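The long back room at Butik has been filling up since early May, and by lunchtime it was a cheerful sort of muddle, with people coming in to drop off coats, curtains and baby clothes for the neighborhood swap and then staying a good deal longer than they had meant to. Kevser Aydoğan, who started the swap with her cousin Zerrin Karabulut, said 319 bags had come in so far – more than they had dared hope for when they put up the first notice.

Sorting goes on every afternoon until six, and anyone who can fold a shirt is welcome to join in, even if it's just for half an hour on the way home.

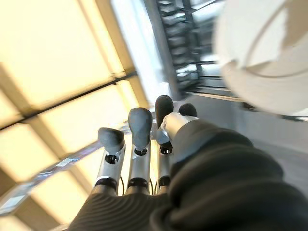 ## Still wanted

Children's shoes are running short, and so are winter blankets. Yavuz Dönmez has a van and will gladly pick up from anyone who can't carry their things over, as long as they leave a note at the front counter with a name and street. Tickets for the evening swap are free, but there are only 200 of them, and 136 had already gone when we stopped by. Tea will be served, and Nesrin Akgül is bringing her walnut cake again.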